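Saturday, late

Back from Hergate with a headache and a folder of leaflets. Corina talked me into the family history fair again. She says I enjoy it once I'm there, which I dispute. Seven pounds to get in, and the tea was extra.

The main talk was on tracing your people through parish registers, given by a man called Pearce who had a laser pointer and a great deal of confidence. According to him anyone with a bit of patience can get back to 1600. I've had patience for six years and I'm stuck at a farm labourer who may or may not have been born in Grudutham. When I put this to him he said I should "widen the net". I think widening the net is how people end up descended from Charlemagne.

Sorin Lungu was there with his tree. It's on a roll now, like wallpaper, and he claims 3729 names. I asked how many he had seen an actual record for and he went a bit vague and started talking about hints. The website gives you a little leaf or a flag or something, you click yes, and there's another great-great-aunt. One of his women has a baby at 7 and another baby 30 years after she's buried. He said he'd look into it. He said that last August too.
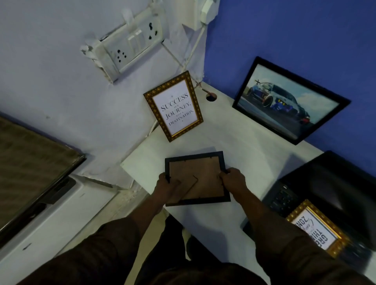

Corina was tempted by the DNA stall, 37 pounds with the fair discount. I can't see it. Her cousin did one and came out part Scandinavian, then they updated the thing and the Scandinavian bit vanished. Did his grandmother move house? I said this rather loudly and the girl on the stall heard me, so I took a leaflet to be polite.

I did buy one thing, a photocopied booklet of chapel burials from Heltska Books. Dull to look at, badly stapled, no index. But the man who typed it up has put a question mark wherever he couldn't read a name, and I trust him more for that than I trust all of Sorin's wallpaper. There's a "Thos. (?)" on page 30 with the right village and possibly the right age. Possibly. I've written him in pencil and I'm not telling Corina yet or she'll have him in ink by breakfast.

Must ring the record office about opening hours. Their website says one thing and the leaflet says another.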